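Sorting cans by container color, week two

I have been revising how drinks cans get sorted before they leave the building. The old arrangement was a single sack under the sink, emptied on Friday, with everything in it mixed together. Mpho Potgieter suggested two small containers on the table, one light blue and one pink, and a fixed rule for each. Light blue takes aluminum. Pink takes anything that still needs attention: a can with liquid in it, a steel can, a can with a plastic sleeve. 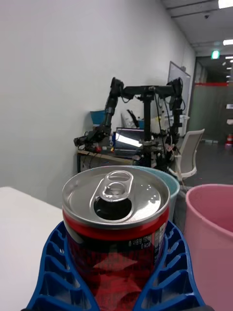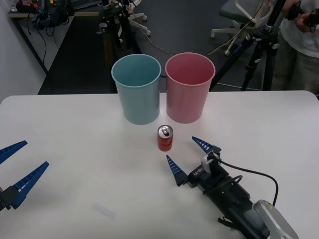
The light blue container and the pink one, side by side near the far edge of the table.

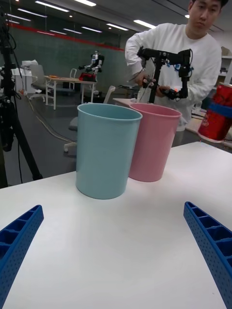
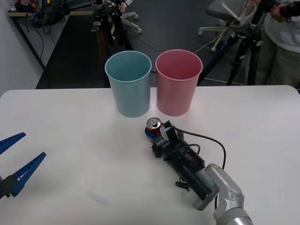
Should a can be crushed before it goes into the container?

Leave it whole unless the collector asks for crushed cans. Some sorting lines separate material by shape as well as by metal, and a flattened can may travel with the paper. Ours goes to the Skonov depot, which wants cans uncrushed, drained and without bags. If your depot pays by weight and sorts by hand, crushing is harmless and saves space. Check the sheet on their gate or call them.

Notes on the setup, for anyone copying it.

Container size. A small container fills quickly, and I consider this an advantage. A large one gets emptied when it smells. Ours are tapered, so an identical spare will nest inside for storage. The rolled rim gives enough grip to lift a full one with one hand.

Color. I looked at printed labels first and dropped the idea. Labels get wet, peel, and have to be read from the right side. Two clearly different colors can be told apart from across the room. The only requirement is that the assignment stays fixed. We swapped the two for a day in March and spent the next morning going through both.

Draining. Invert the can over the sink for 3 seconds, shake once, invert again. Diet drinks leave less sticky residue than sugared ones, but I drain them the same way. A rinse is optional at our depot. I rinse in warm months.

Tabs. Leave them attached. A loose tab is small enough to fall through a screen and be lost, while an attached one goes wherever the can goes.

Magnet test. A fridge magnet on a string hangs from the Plokstead shelf. If it sticks to the side of the can, the can is steel and goes in pink. Test the side wall and ignore the lid.

Counting. I keep a log, which is the part of this that interests me most. The old sack averaged 33 cans per collection that the depot handed back as contaminated. The first collection under the new rule had three. One collection is a poor sample and I will report again after several more. The running total since I started the log is 2958 cans, of which 283 were steel. The steel share is higher than I expected, and I suspect the Fenico iced coffee, which is sold in steel here.

Remaining problem: the pink container has no second stage. Cans are put there to be dealt with later, and later is undefined. For now I clear it at the end of the day, before the light blue one, so that anything drained and checked can move across in the same trip. Orakzai sells a rack with a drip tray that would let cans drain upside down next to the sink. I have measured the counter and it fits with the kettle moved to the left. The order goes in when the next depot payment arrives.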